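# Sweeping Hard Floors Without Chasing Dust (talk notes, Clillent open evening)

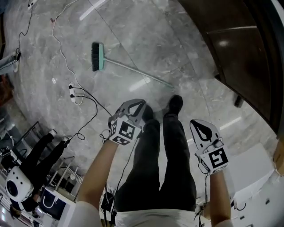
OK, so start with the floor and not the broom, because everybody wants to talk about brooms. Ask who has polished stone or tile at home or at work. Wait for hands. Then say that shiny floors are sneaky! The dust slides ahead of you and settles in the next patch of glare, and you swear you're done until you walk to the other side of the room. Point at the pale streaks where the ceiling lights bounce off the gray marble, and tell them to use those. Get low, look along the streak, and any grit shows up right away. Then the push broom lying there with the green head and the thick black bristles, which is the type I'll be going on about for the next bit.

**Push broom or angle broom?**

Push broom for open floor, angle broom for corners, done. (If Iolanda Dantas is in the room she will disagree, let her, she's fun.) On smooth stone I like dense bristles and short strokes. Long heroic strokes flick stuff up over the head and you get to sweep it twice.

Mention the lobby at Yan: 3000 square feet, all hard floor, and I did it the heroic way for a whole August before someone showed me better. My shoulders still remember.

**Before you sweep**

- Cords first. Look at the white cable on the left in my picture, all loose curves. Unplug it if you can, coil it, hang it up. A broom head will grab a loop like that and drag whatever's on the other end.
- Mats out, chairs up.
- Pick up anything bigger than a coin by hand.

**The pattern**

Far wall toward the door, lanes overlapping by 4 inches. Tile seams make great lane markers, so follow them! Tap the head at the end of each lane, don't shake it. One pile per lane, then join the piles up.

Demo goes here. Zorel tub of sawdust is under the table, only use a cupful. Last time I tipped out far too much and the front row got some.

**Putting it away**

Hang it, bristles off the floor. Leaving it flat is a trip hazard and standing it on the bristles bends them, and then you've got a broom that steers left forever.

Questions, then raffle. Zello gave us 200 tickets, winning number gets read out by Iolanda. Remind people the handouts are by the coats.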